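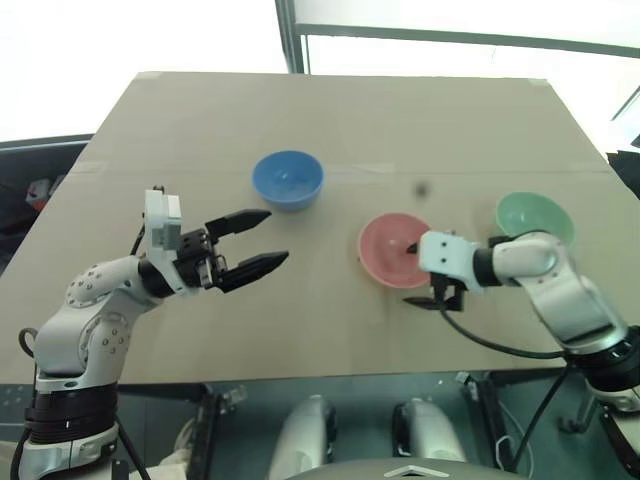 Blue, pink and green bowls out on the cardboard top. Green one is at the right, toward the back.

From: Clive Sedgwick
To: Vosthorpe Table Crafts list
Re: covering a big table, and what do you all use for bowls?

Hi Lionel, hi all,

Oh good, a table question! I've been cardboard-on-the-table for years now and I'm happy to go on about it, so get yourself a coffee.

First off, yes, plain tan cardboard. I tried oilcloth for a while (slid all over the place, and it kept the fold lines from the package forever) and before that I had an old bedsheet, which soaked up every drop of paste and then stuck to the varnish. Took me a whole evening with a butter knife. Cardboard stays flat, you can write on it, and when it gets gross you flip it over, and when both sides are gross it goes out with the recycling.

My big work table is 67 inches long and I've never found a single sheet that does the whole thing, so I use two and butt them together. You can see the line where they meet in the photo, running across the table. Don't overlap them! I did that the first time and every bowl I set down near the join had a tilt to it, and so did the wet papier-mâché, and I ended up with a set of fruit dishes that all lean the same direction. My sister still has one. Edge to edge, push them tight, and keep the join away from where you do most of your work if you can. Mine's a little above the middle, so it's behind my hands most of the time.

For tape, use less than you think. There's a small strip at each of the two far corners and those do fine back there. I used to run tape around the entire edge and then changing the sheets was such a chore that I'd put it off for months. If yours curls up at the front, lay it out the night before with some heavy books on it. I buy the wide roll of Orkex because it peels off without taking the finish with it, but whatever you've got in the drawer is probably okay, just test it under the table first.

Now, bowls. You said you were going to buy a matching set in white. Please don't! Or do, it's your money, but let me make the case for colors. I have a blue one, a pink one and a pale green one, and I stick to the same jobs every time: blue is for water, pink is for paste, green is for torn paper. After a while you reach for the right one without looking. With white bowls I was forever dunking paper in the rinse water, and once (this was at the Soltham workshop, in front of people) I put my brush in my soup. Different kind of bowl, same kind of mistake.
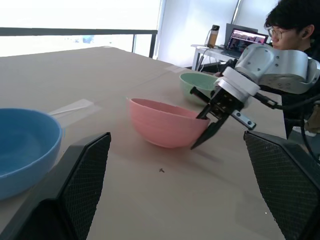 Pink bowl close up, with some of the green one behind it and the blue one over at the left.

You asked about shape. The pink is the one I'd copy if I were you. Plastic, deep, rounded, with a smooth rim and those faint ridges going around the outside. The smooth rim matters a lot more than I would have guessed, as you wipe the brush on it 60 times in an afternoon and any little lip or groove fills up with paste and dries there like cement. And the ridges give you something to hold when your fingers are slimy. Dried paste comes out of plastic beautifully, by the way. Leave it alone overnight, give the bowl a squeeze, and it pops off in flakes.

Leave more space between them than seems natural, too. I used to bunch all my bowls in a corner to save room, and then I'd be reaching over the water to get to the paste and dripping the whole way. Spread them out. I keep the paste nearer the front edge and push the other two back.

Small stuff: cardboard shows up crumbs and specks really well, which I like, since I do bead work on the same table and I'm always dropping something. A dark bead on tan you can spot from across the room. Clear or whitish bits are harder. I go over the top with the flat of my hand before I start anything with varnish, and I pay special attention to the join, where little things love to hide. If you've got a handheld vacuum, put a piece of stocking over the nozzle or you'll be picking beads out of the dust bag. Ask me how I know.

What I haven't solved is storage. The sheets don't fold without getting a crease you can feel, so at the moment the spares live behind the bookcase, and I have to move the bookcase to get at them. If anybody has a better idea I'd love to hear it. Hartley used to sell a big flat portfolio with handles but they were out last time I stopped in, and the guy there thought they might have more in January.

Let us know how the table comes out, Lionel, and how many of you there'll be. Two sheets is plenty for three people but it gets cozy after that.

Clive

On 12 December 2024, Lionel Sowerby wrote:

Hello everyone,

I've finally inherited the big dining table from my aunt and I'd like to use it for papier-mâché with the grandkids over the holidays, without ruining it. There could be 8 of us at a time, heaven help me. What do you cover yours with? I was thinking oilcloth, but the nice ones aren't cheap. And if it's cardboard or paper, how do you stop it from sliding around, and what do you do about the gap if you need more than one piece?

Second question, bowls. I've been using cereal bowls from the kitchen and have been told to quit it. I'm looking at a set of white ones, all the same size. Does the shape matter at all, or am I overthinking this? Pictures would help if anyone has their things out.

Thanks,
Lionel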